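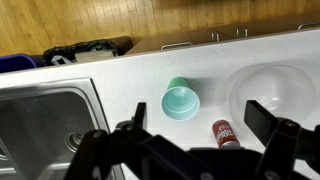

Progress on the Verkik shared kitchen trial has been slower than the October plan said it would be, and I would sooner put that in the first line than bury it. The money from Govotitz was meant to buy two things: a refitted bench and sink, and a change in how people leave them. The first is done. On the second I remain to be convinced. A teal plastic cup on its side and a red can lying next to it, with the sink within easy reach, is the sort of leftover the whole trial was supposed to deal with, and I can't report that it has gone away.

Position at 5th May

Bench and sink. Complete. The speckled white benchtop was chosen over the plain one on Erketti's advice that it would be easier to keep looking decent. It does hide crumbs. Whether hiding crumbs is a benefit in a kitchen people are meant to wipe down is a question I raised at the time and still hold. The stainless sink has given no trouble.

Crockery. We were asked to phase out disposable-style cups and have not managed it. The replacement mugs arrived, 100 of them, and went into the upper cupboard, where shorter users can't get at them. They have since been moved to the open shelf. Use has picked up a little, going by what is in the drying rack at the end of the day, though I wouldn't build a case on a drying rack.

Cans and recycling. The sorting station designed by Qudah has 3 openings, and the labels are too small to read from the bench. People stand their empties beside the sink and leave. New labels were promised with the last delivery and did not come. I have asked again in writing.

Signs. Erketti's interim note says the "clear as you go" signs were well received. I don't know what that rests on. The signs were up for a fortnight before one fell behind the fridge, and the bench looked much the same with or without it.

Spending

Of the second instalment, $1,008 went on fitting and plumbing and roughly $500 on mugs, shelving and signs. The plumbing figure is over the quote - the old waste pipe had to be replaced - and I have the invoice. Nothing has been spent on the induction sessions. I would like to hold that line back until there is a reason to think a session would change anybody's habits.

What we propose next

Move the recycling station to the end of the bench, so a can goes in on the way out the door. Stop buying disposable cups altogether when the current sleeve runs out. Leave the signs alone.

I am not asking for more money this round. I am asking that the "behaviour change" target be taken off the list of things marked on track - it was marked that way before the mugs had even been unpacked, and I can't sign it off as it stands.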